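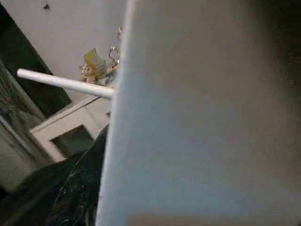 Demonstration 169

Titilayo Tijani had been hired to teach a machine to tidy up, and her mother had asked her twice on the phone whether this was a joke.

The contract said 300 demonstrations by the end of February. Vokon paid by the accepted demonstration, and acceptance was up to Alun Ifans, who sat on the other side of the partition with a sandwich and a button.

"You hesitated," Alun said.

"I was thinking."

"It'll learn to think there."

She let go of the handles. On the wrist view the finger took up most of the screen, as it always did, like a tall man at the movies. Past it she could see a white rod and a small figure in a yellow-green hat. The figure was not part of the task. In her first week she had tried to steer around it so politely that Alun rejected eleven runs in a row for what he entered in the log as "manners."

"Can I keep that one?" she asked.

"Do you want the robot standing there wondering about its life every time it gets near a stick?"

She reset and went again, brisk this time, like someone who had never doubted anything. Alun pressed the button. It made a cheerful noise that she had begun to hear in elevators.

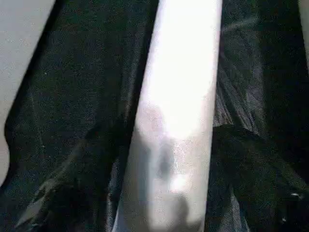
Marlies Steiner came down from the second floor after lunch to see what the money was buying. She had run Vokon for six years and had never touched the handles, so Titilayo gave her the chair. Marlies gripped them the way people grip a borrowed baby. "Which part am I looking at?" she said, and Titilayo pointed to the pale cylinder down the middle of the screen, with shiny black on both sides of it and its upper end glaring white. "Get it out of the black stuff and put it down somewhere nice."

"Somewhere nice," said Marlies. "Is that in the spec?"

"It's in the spirit of it."

Marlies moved her right hand a little. Then she moved it back. She breathed out, tilted her head, and approached from the left, then from the right. She apologized to the arm. After four minutes she had gone nowhere at all, with great feeling.

Titilayo looked over the partition. Alun had put down the sandwich. He looked at his employer, and at the log, and at the button.

It made the cheerful noise.

"Lovely," he said. "Very decisive."

Titilayo wrote 170 on her pad and asked who was getting paid for it.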